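3 min read

Getting money back on a price drop

I bought a kettle from Larkier in December for £40. Two days later it was on the front page of their site for less, with a red banner across it. I don't usually check prices after I've paid, as it only annoys me, but the email came to me anyway.

Their help page says you can claim the difference within 14 days. The form is hard to find. It is under Returns – not under Orders, where I looked first – and you need the order number from the confirmation email, as the one on the packing slip is different.

I filled it in on a Sunday night and had a reply the next afternoon. They offered a voucher. I wrote back and asked for the money on my card, and they agreed to that without any fuss.

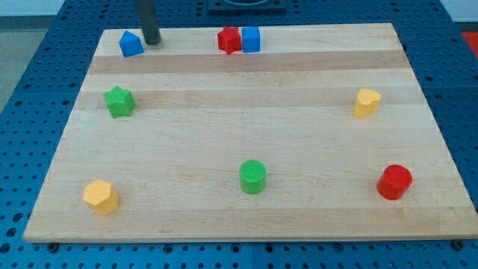 Hélène Kennedy
Blog owner and reluctant shopper

I tried the same thing with Brikemano over a set of towels and got nowhere. They only match a lower price if you ask before the parcel is sent out. Fair enough, it was in the terms.

So I now keep the confirmation email until the claim period is over, and I take a screenshot of the lower price on the day I see it. Larkier did ask me for one.

Recent posts
Is the Vulteddale outlet worth the drive?
Loyalty points: how I spent 2000 of them
Delivery passes and when I cancel them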